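How a Government Buys an Aeroplane

When your family buys a car, someone goes to a showroom, looks at a few cars and picks one. Governments buy things too. They buy fire engines, school desks, ships and aeroplanes. The money comes from taxes, which are paid by nearly everyone who works or shops, so there are rules for spending it. The whole process of choosing and buying is called procurement (say it "pro-CURE-ment").

We will follow one purchase from start to finish. The country of Kirico has many small islands and needs an aeroplane to carry doctors, post and ministers between them. Its old aeroplane is 40 years old and spare parts for it are no longer made.

Step 1: Writing down what is needed

The first job is to make a list called a specification. It says what the aeroplane must be able to do. It does not say which company should build it. Kirico's specification says the aeroplane must:

carry 74 passengers
land on a short runway
fly 584 kilometres without stopping for fuel
have a door wide enough for a stretcher

Each line can be tested. "The aeroplane must be good" would be a poor line, as two people could disagree about what it means. Chepkoech Waweru is the engineer in charge of the list. She removes any line that cannot be measured with a ruler, a clock, a set of scales or a count.

Step 2: Asking for offers

The government publishes the specification so that any company can read it. This is called an invitation to tender. A tender is a written offer. It gives a price, a delivery date and a description of the aeroplane.

Two companies, Vokstead and Wundow, send tenders. The envelopes stay sealed until a fixed time, noon on the last day, and are then all opened together. If one company could see the other's price first, it could set its own price just a little lower. 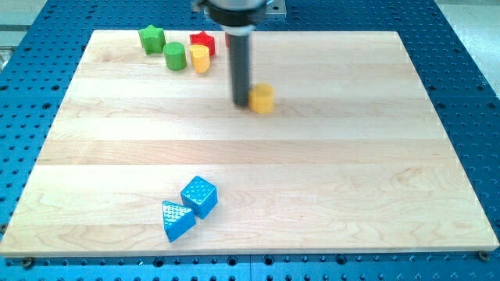

Step 3: Comparing the offers

Vokstead has the lower price. Wundow's aeroplane costs more to buy but uses less fuel. To compare them fairly, the government works out the whole-life cost. This adds together the price, the fuel, the repairs, the crew training and the cost of taking the aeroplane apart when it is too old to fly.

Points are given for each part of the offer. The number of points available was printed in the invitation, so it cannot be changed afterwards to help one side. Wundow scores higher and is chosen.

Step 4: The contract

A contract is an agreement that the law can enforce. Kirico's contract says what will be delivered, when, and how much will be paid at each stage. Part of the money is held back until the aeroplane has passed its flight tests. If Wundow delivers late, it must pay a penalty for every week of delay.

The two sides may talk for months before signing. This is called negotiation. Kirico asks for a lower price. Wundow agrees, provided that Kirico accepts ordinary seats in place of specially made ones.

Step 5: Checking

Mercy Bakilana is an auditor. Auditors do not choose the aeroplane or sign the contract. They read the records afterwards and check that the rules were followed. The file for this purchase has almost 4,000 pages. Her report goes to parliament, where elected members can ask the minister questions about it. Newspapers can read the report as well.

Can a government change its mind?

Yes. A new government may decide that the aeroplane costs too much. Before the contract is signed, stopping is fairly cheap. After it is signed, the company has already ordered metal and engines, and the government usually has to pay for these even if it never receives an aeroplane.

Words to know

Auditor: a person who checks how money was spent.
Penalty: money paid for breaking part of an agreement.
Procurement: choosing and buying things for an organisation.
Specification: a list of what something must be able to do.
Tender: a written offer to supply something at a stated price.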